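Ticket 878
Queue: Open day / demo support
Site: Evbridge, ground floor
Raised by: front desk
Priority: was 5, now 10 (see 14:20)
Status: Part resolved

Summary
Demo at table 5 keeps stopping before the visitors have seen anything. Operator says both grippers are tracking, screen says otherwise. Garba team due back with a second group on Monday and would like it to work this time.

Setup as reported
Hand-held grippers, one per hand, both cabled. Task is the compartment box. Software is Nenosero, the build Tronholm sent over in August. I asked for release notes with it and got a one-line email saying "stability improvements". I'll believe that when I see it.

Log

09:40
Called down by front desk. Message on screen: "Right device lost". Operator had already restarted twice and wanted to do it a third time. Asked them to leave it alone so I could read the log first. Log shows the right gripper dropping out and coming back over and over, left one steady throughout.

10:15
Phoned Tronholm. They say it is the lighting. They said the same last year when the fault was a bent plug. Closed the blinds anyway to keep them happy. No change.

10:50
Swapped the two cables at the hub end. Fault stayed with the right gripper, so the hub ports are probably fine. Did not swap at the gripper end, as the first visitors were coming in and I was told to get out of the way.

11:30
Watched the demo from the back. It ran, then stopped with the same message while the presenter was explaining how reliable it is. One visitor asked whether a person could sort the parts faster by hand. Presenter said that was not the point of the exercise. I thought it was a fair question and would like to hear the answer some time.

12:45
Visitors at lunch. Reseated the right cable at the gripper end. It went in further than it had been, with a click. Cleared the log and restarted Nenosero once.

13:30
Ran the task with the operator, slowly, no audience. No dropouts. Tronholm rang back to ask if the blinds had helped. Told them the blinds were open again.

14:20
Second group in. No "device lost" message, but the program now complains that the box is not where it expects it. Priority raised by the Evbridge office, who seem to think a bigger number gets it done sooner. Position check is new in this build and is not mentioned anywhere I can find. Turned it off in settings and the demo carried on to the end.

15:10
Asked operator for one more run with the check switched back on, going for the front corner of the box with the right hand and keeping the left one low and open.

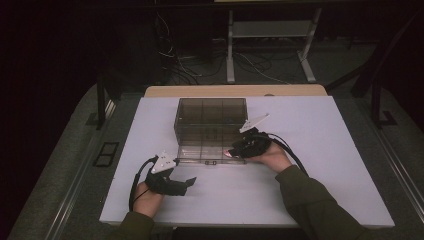
15:35
Same complaint about box position, right gripper still tracking. So that is two separate faults, whatever the email from Tronholm says. Check turned off again.

Actions
Tronholm to explain the position check in writing.
Spare right-hand cable to be ordered. I don't trust a plug that was only half in - it may have been strained.
Front desk to ring me before anyone restarts anything on Monday.
Leave ticket open. One clean afternoon is not a fix.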